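Is It Ready to Do the Edges Yet?
By Annatjie Mkhize
Apr 14, 2023

My mother kept a half-moon edging iron behind the laundry door, and every February she would march out and cut back the grass along the path as though the council were coming to inspect it. I have inherited the iron and, I'm sorry to say, none of the marching. So when my nephew told me that Veltov, the firm he admires so much, was working on a machine for outdoor chores, I put the kettle on and asked him the only thing I wanted to know, which was whether it could do the edges.

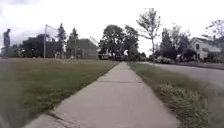
Footpath, lawn and verge: an ordinary morning's work for somebody.

I don't ask to be difficult! Mowing the middle of a lawn is a solved problem, or near enough, and my neighbours in Innes Street have a little mower that potters about quite happily. It's the rest of the job I wonder about, the trimming and sweeping and pulling of weeds, and knowing which ones are worth the bother.

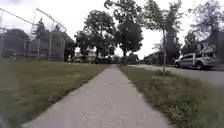

Edging is a fussier chore than it looks, and I say that as someone who has avoided it for years. A person with a good eye follows the line of the concrete even where the grass has crept over it in places, and slows down near a skinny young tree in the verge, where one careless pass with a trimmer can take the bark off. I paid 60 dollars for my own sapling from the Florum nursery and I would not yet hand it over to a machine, however polite. Driving straight down a path is a fine beginning, and I do mean that warmly, but my mother's iron needed a wrist as well as a pair of legs.

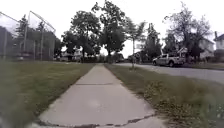

Would I buy one if it came to the shops in Nurkbridge tomorrow?
I'd wait until it could trim a whole verge and sweep up afterwards without me standing over it.

My nephew thinks I'm being stubborn, and he may well be right (he usually is about gadgets). I'd love to be shown up on this one. In the meantime the iron is back behind the laundry door, and he is welcome to borrow it any weekend he likes.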